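20/11/2020
Notebook – natural dye vats, Ernville shed

Fourth madder vat is going and I'm so pleased with it! Used the Cimley roots this time, the ones we dried in March, ground much finer than the last lot. 100 g of root to the same weight of wool, soaked overnight, then brought up slowly. I kept it well under a simmer, as last time I let it get away from me and everything went brown.

Colour at the first lift was a proper brick red. Second dip gave a soft coral I like even more – must try that one on the Weerakoon fleece, which takes up colour beautifully.

Alum is low. Fudley do the big tub and it keeps forever, so I'll add it to the next order. Also need pH strips, and another long-handled spoon that is for dye and nothing else (please label it!).

Weld next. I want a clear yellow to overdye with the indigo, because the greens we got from onion skins were too muddy for my taste. If anyone has a favourite weld recipe, write it in the margin here.

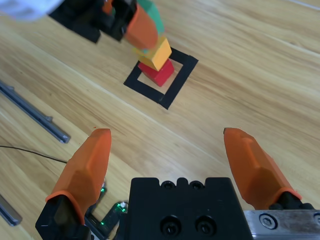
Red, yellow and green stacked up, and then the tabletop grain.

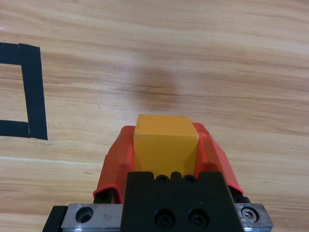
Chalk in the madder bath is the other thing to test. Our tank water is very soft and I reckon a pinch would push the red along. I'll run two small jars side by side, one with and one without, same wool, same mordant, and leave both at 88 grams of liquor so they can be compared fairly. Skeins from today are on the line behind the shed, out of the sun. Leave them unrinsed till I'm back.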